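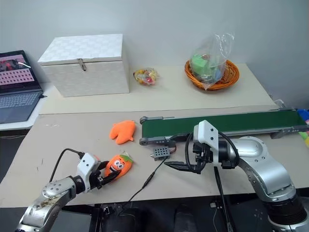

Do latecomers change how long the first act of a play runs? They do in the two theaters studied here, but only when they are seated while dialogue is going on.

**Figure 2.** Carrot plush toy with a cartoon face, held in black gripper fingers; white tabletop.

## 4. Late seating and first-act running time

### 4.1 The two theaters

The Coterlow and the Grimstead are both producing theaters with a single auditorium and a resident stage management staff. They differ in how people get to their seats. The Coterlow has a center aisle and doors at the back of the house, so a latecomer walks down behind most of the audience. The Grimstead has side doors that open next to the third row, and anyone who comes in after the start crosses in view of the stage. Both theaters took part for the full season, and both kept their usual seating rules during that time.

At the Coterlow, latecomers are let in at a fixed point chosen by the director, usually a scene change. At the Grimstead, the front-of-house manager decides on the night. In practice this means that people at the Grimstead are often let in during dialogue, above all on nights when the lobby is crowded.

### 4.2 Show reports and ticket scans

Running times were taken from the stage managers' show reports, which give the start and end of each act to the nearest minute. Arrival times came from Golent, the ticket scanning system in use at both houses. Golent records the time a ticket is scanned at the lobby door and does not record when the person reaches a seat. For the time of seating we relied on the notes kept by the front-of-house staff.

The season had 234 performances. We removed those with a technical stop or a cast change in the first act, and those with no front-of-house note. That left 217. The last performance in the data is the evening show of 12/18/19, a Grimstead performance of *Correia*.

A first act was counted as long if it ran over the median for that production at that theater. We did not compare productions with each other, as the plays differ too much in length and in how much room the actors have to adjust their pace. *Correia* was the only play given at both houses, and it is treated separately in 4.4.

### 4.3 Results

At the Coterlow we found no link between the number of latecomers and the length of the first act. This held for matinees and evenings alike. Actors there know where the seating point is, and several told us that they expect some noise at that moment and play through it.

At the Grimstead the pattern was different. First acts with seating during dialogue were more often long than first acts without it. The size of the late group mattered less than we had expected - a single couple crossing the third row seemed to have much the same effect as a larger party. The longest overrun in the season was 7 minutes, on a night in November when people were let in at several separate points before intermission.

Second acts showed no such difference at either theater. Any time lost in the first act was not made up later, but it did not grow.

### 4.4 The case of *Correia*

*Correia* opened at the Coterlow and moved to the Grimstead with the same cast and the same stage manager. The first act opens with a long quiet exchange between two sisters, and the director asked both houses to hold latecomers until it was over. The Coterlow did so at every performance. The Grimstead did so at most of them. On nights when the rule was kept, first-act times at the two theaters were close. On nights when it was not, the Grimstead times were longer, and the stage manager's reports mention pauses in the opening exchange.

We take this as support for the view that the timing of late seating matters more than the building. The evidence is limited. The move also brought a smaller stage and a new lighting plot, and either could have affected pace. The reports were written by one person, who knew of the director's request and may have been more likely to note pauses on nights when it was not followed.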